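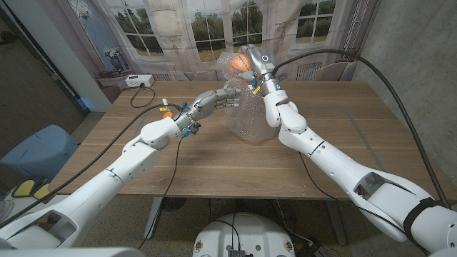 Figure 3. A round orange item in clear bubble wrap, held above the packing table.

3.2 Wrapping material and visibility

Of the four materials we compared, clear bubble wrap gave us the most to talk about. It crinkles, it springs back, and it never folds the same way twice – a wonderful thing to study! In Figure 3 the orange color of the item still reads plainly through the plastic, even though the wrap around it hangs in a loose mass. Paper hides its contents completely, so a packer has to rely on a label or on memory.

We built 70 bundles for this part of the study, 49 of them in bubble wrap and the rest in paper. Sheets came from Cosdale and were cut by hand, which left the edges a little uneven. Loose bundles were especially interesting to us. They take up more space than the item needs, and their lower edge reaches the tabletop well before the item does (see Figure 3). Anyone who has tried to fit a soft parcel into a snug box will know the feeling.

Strips of blue tape mark out rectangular areas on the wood-grain tabletop. Ghassan Issa suggested keeping the tape thin so that it would not catch the wrap, and we are very glad he did. Box sizes follow the Nultudo list and are given in Table 2, together with the sheet length for each item – up to 200 cm for the largest.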